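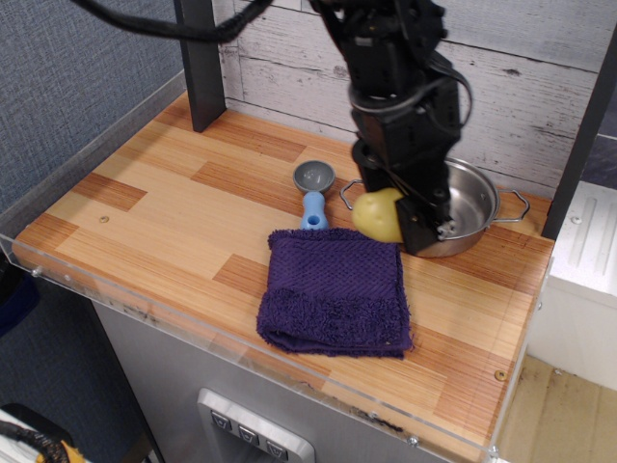 The **Clondon rim fault** was a grip failure in Draris robot arms, reported by Bendik Solheim of Sesach in May 2019. The arm let go of an object before it had cleared the rim of a pot. 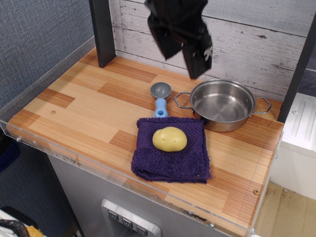
*Toy potato on a folded towel, with the gripper over the counter*

Strömberg traced the fault to a bad height setting.
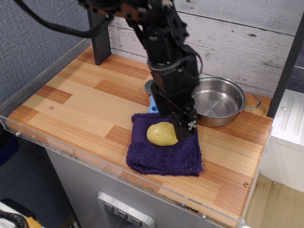 2 min read

No injuries were reported. Some 30 arms were taken out of service until the setting was fixed.

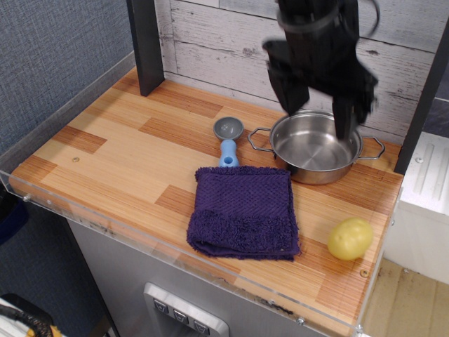

*Gripper lowered into the pot, with the potato at the front right of the counter*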